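The drop that never made the log

I've been grumbling about this since May, so I may as well do it in public. Our humanoid dropped a tray, and the bit that bothers me is how little fuss it made.

The job at Rernby is as dull as they come. Black plastic trays go between a grey bin and a yellow shelf, over and over, while the rest of us drink tea. Fedir Stelmakh set it up and he's good at this, so don't read any of what follows as a dig at him (he's heard it all from me anyway!). On the day in question the right hand lost its grip on the way up and the tray went down past the edge of the bin. The arm carried on. It reached over the shelf, opened its fingers, let go of nothing at all and went back for the next one.

The log said 1316 placements and no faults. We had 1316 ticks and one tray under a chair, which Boglárka Illés found with her foot.

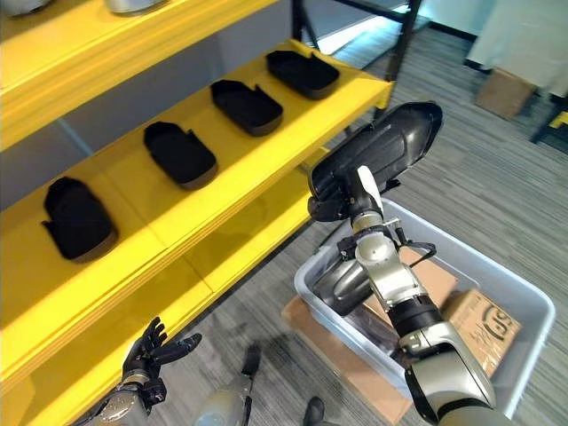

Why I won't call it a small fault

People keep telling me it was only a tray. Fine, a tray weighs next to nothing. But the software ticked the job off when the fingers opened, and it never asked whether they'd been holding anything. Swap the tray for something heavy, put somebody's toes nearby, and you've got a machine that can drop things on people and report a lovely day.

Angeliki Pappas reckons I'm being dramatic, and that a check on every grip would slow the whole thing down. She's right about the second part. We tried it, and it added some 10 minutes to a full run. I'd pay that twice over, and I'd have the arm stop dead and wait for a person whenever the grip reading looks wrong, even if it's a false alarm and we all groan.

What we've got for now is a halfway house. The check is on for the lift and off for the placing, and Fedir wants another month of runs before he'll touch the rest. I think that's too long. I've told him so, and I'm keeping my feet well back in the meantime.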